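4.2 Observation Filtering for the Slot Planner

The placement planner described in Section 4.1 takes as input a set of candidate slot lines, each given by two endpoints in the wrist camera coordinate system. In the Radonjić household environment, these candidates come from an edge detector run on the rendered color image. The detector was tuned on mid-tone objects and carries a fixed contrast threshold. Dark, glossy objects break the assumption behind that threshold. The gripper body and the object share nearly the same pixel values, and the only usable signal is a set of thin lines on the upper surface.
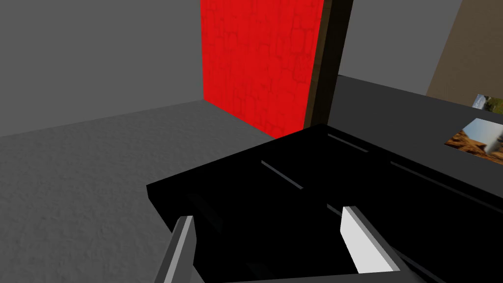
We therefore replaced the fixed threshold with a local one, computed over a sliding window whose side is 19 pixels. The window is masked by the projected gripper geometry before any statistics are taken. Without the mask, a brightly lit finger raises the local mean and the detector drops the lines nearest to it. The mask is generated from joint states and the known mesh, so it adds no learned component and costs little at run time.

Line segments that survive the threshold are grouped by orientation. Slots on one object are assumed to be parallel in the object plane, and a group is kept only if it contains at least 2 segments. Segment length is not used for grouping. Early versions did use it, and they discarded long slots whenever the rest of the group was short. The fix was proposed by Shehu during the February code review and has been in the main branch since then.

4.3 Head View and Approach Pose

The wrist view is too narrow to choose an approach pose. For this the planner uses the head camera, which also sees the torso shell and both grippers. The same masking routine is applied with a larger margin, as the torso occupies a substantial part of the lower image and can hide part of a low object on the floor. When the visible part of the object touches the torso mask, the object extent is treated as a lower bound and the base is commanded backward in short steps until the contact disappears or a step limit of 18 is reached. 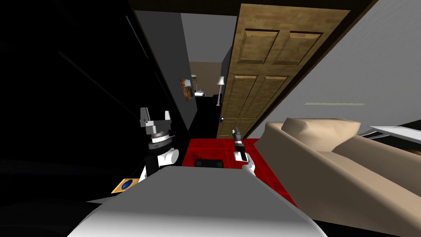
Figure 4. Head camera view in the simulated home. A low black object on the red mat is partly hidden by the torso.

Two failure modes remain. First, the camera roll is not always zero, and the floor segmentation inherited from the Luneck stack assumes that it is. We correct for roll with the simulated inertial reading before segmentation - a step that was missing from the first release and accounts for some of the poor results reported there. Second, a very dark wall may be merged with a dark floor object if the two are adjacent in the image. The planner then proposes an approach pose facing the wall. A plane check against the depth channel removes these cases, at the cost of one additional rendering pass.

All parameters in this section were fixed before evaluation. The evaluation set contains 1,003 episodes, generated by varying the start pose of the base and the position of the target object. Episodes in which the object spawned in collision were regenerated with a new seed. Results are given in Section 5, separately for the wrist and head pipelines.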